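TOLTHOLM HALL USERS GROUP
Minutes of meeting, May 22, 2024, small room, started late (key)

Present: Gayan Marikar (chair), Mrs Ekanayake, Pauline, Dev, Joan T, Rob from the Wollon end, self taking notes
Apologies: Sheila, both the Hendersons

1. Last minutes
Agreed, with one correction. February minutes said the side gate was to be painted green. Should be repaired. Painting not discussed. Signed by Gayan.

2. Matters arising
Side gate - still not repaired. Rob has the hinges but not the right screws. Will do it before the next meeting.
Noticeboard key - found, was on Pauline's ring.
Letter to the council re bins - sent, no answer. Joan to ring them. If no joy Gayan will write again and copy in the ward office.

3. Money
Dev gave out the sheet. Balance healthier than in February, mainly the quiz. Roof fund now stands at £1000. Electric bill is up again, he has queried the reading as it looked like an estimate. Waiting to hear.
Pauline asked if the tea money goes in general or in roof. General. She thought it had been agreed otherwise. Dev to look back through the old book and report.
Hire charge: left as it is till autumn. Rob against, wants it looked at sooner, the football lot pay the same as they did before covid and use twice the heating. Noted.

4. Lane closure
Water main works on Grarska Lane. Notice says 2 weeks, Joan's neighbour was told longer. Access to the hall car park from the Wollon side only while it lasts. Bus stop moved up by the chapel.
Agreed: sign on the hall door and a note to all hirers. Self to do. Yoga have already been told.
Mrs E worried about the lunch club minibus as it can't turn at the top. Gayan to speak to the driver direct and see if he will drop at the chapel and people walk down, with someone meeting them. Not ideal for the two with frames. Rob offered his car if needed.

5. Clothes swap
Went through arrangements. Doors 10.30, close at 1. Bring clean things only, folded or on hangers, no shoes this time after the muddle last year. Tickets on the door, children free.
Rails: borrowing from the school, Dev collecting. Need a better way of marking sizes, the stickers fell off. Pauline has card tags and string left from the plant sale.
Woollens to have their own table. Long discussion about moths. Anyone bringing knitwear asked to wash or freeze it first, Joan will put this on the poster. Mrs E says a good shake outside is enough, others did not agree. Fluffy jumpers not to go on hangers as they drop at the shoulders, fold flat.

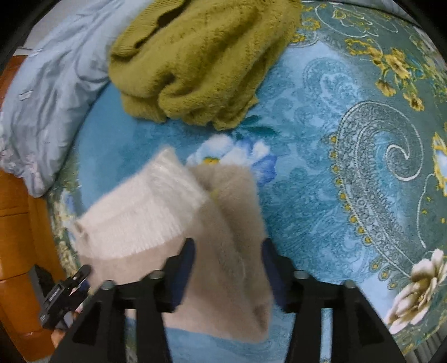
6. Poster and leaflets
Joan has a draft. Liked generally. Title too small, and the time is wrong (says 10). 1000 leaflets is too many, Gayan felt, we had boxes left over after the fete. Joan says the printer's price hardly changes for fewer. Voted, going with the full lot, Dev abstained. Delivery rounds same as before exept Rob now has the new houses as well. Pauline can't do the hill.

7. Kitchen
Urn leaking at the tap. Not to be left on unattended. Dev to price a new one and a second hand one. Cupboard under the sink wants clearing out, bring gloves. Missing teaspoons again.
Mrs E asked could the playgroup please wipe down after. Gayan to have a word, nicely.

8. AOB
- Piano. Still out of tune, tuner wants a date when the hall is quiet. Self to send him the bookings.
- Chairs to go back in stacks AGAINST the wall, the fire door was blocked twice this month.
- Joan has 30 tomato plants going spare, first come.
- Thanks to Rob for doing the gutters.

9. Next meeting
Date to be fixed once the lane is open. Gayan will email round.

Closed 8.50.

Actions
Rob - gate, leaflets new houses
Joan - ring council, correct poster, order leaflets
Dev - electric, tea money, rails, urn prices
Gayan - minibus driver, playgroup, next date
Pauline - tags
Self - door sign, note to hirers, piano tuner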